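Workshop > History at Home > Tips

Making a model lightning rod for your history table
March 2021, by the Bredton Workshop page

I love this project! Old lightning rods came with a pointed tip or a round knob, and people argued bitterly over which was better, so make both and let visitors pick a side. (It's a display model only. Never put it on a real roof or anywhere near power.)

Cut 50 cm of copper wire for each rod and straighten it by rolling it under a flat board. Roll slowly and it comes up beautifully.
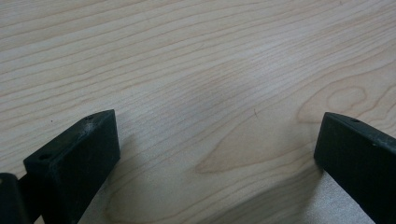 File the tip with light strokes, turning the wire as you go, and finish with fine paper. For the blunt one, glue on a brass bead and leave it 30 minutes before you touch it. I use Stendix glue, but any metal glue will do. Then rub a bit of lemon juice and salt along the copper, rinse, dry, and watch that colour come up!

The little house is just cardboard, 4 walls and a folded roof. Paint it grey, let it dry, then run the wire down one side with dabs of glue.
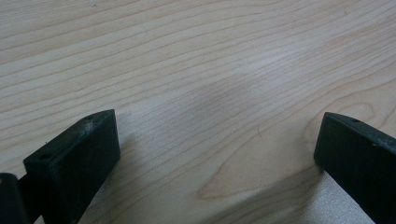
Can I age the copper so it looks like it's from the 1700s?
Hang it over a little vinegar in a closed jar overnight, with a pinch of salt on the wire, and you'll get a lovely green.

Comments

Joly: Made the knob one with my grade 5s and they were thrilled. Bead fell off twice.

Betari: Would aluminium wire work? Copper's gone up at our hardware store.

Joly: Aluminium's fine, it just won't go green.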